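Speaker notes: Merike Kütt, "How a small band makes its second record"
Rindton, 1/14/25 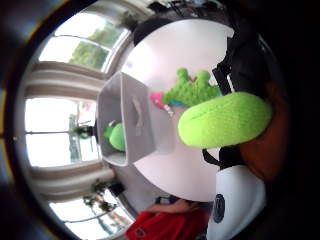 Good evening, and thank you for the invitation. I will speak for twenty minutes and then play two songs from the record.

Slide 2. Who is Vonik. Four people, two of them singers. The first album, Clistomier, was slow electronic pop, recorded at home. We pressed 300 copies on vinyl and sold them mostly at concerts. (Say the title slowly, people always ask how it is spelled.)

Slide 3. Why the second album sounds different. The drummer wanted real drums. I was against it, and I should admit this to the audience. We made a test with one song, "Noonan", in both versions. Play 30 seconds of the old one, then 30 seconds of the new one. Wait before speaking.

Slide 4. Writing. On Clistomier I wrote all lyrics alone. For the new one we wrote together in August, in the same room, with the phone recording all day. Most of these recordings are useless. The chorus of "Noonan" comes from one of them, and you can hear a chair moving in the second line. We kept it.

Slide 5. Tempo. The single is at 125 beats per minute, the fastest song we have. My voice did not fit at first, I was late on every word. The solution was to cut the verse text by half. Show the two lyric sheets.

Slide 6. Numbers. This time we ordered 1000 copies, and 400 are already sold before the release. Do not stay long on this slide.

Slide 7. Mixing. We sent the songs to one person only and agreed on three rounds of changes. We used five. If somebody asks about the cost, answer after the talk.

Music: first "Noonan", the album version, then the closing song. Ask the technician to lower the lights only for the second.

Questions. If there are none, tell the story of the broken synthesizer on the ferry.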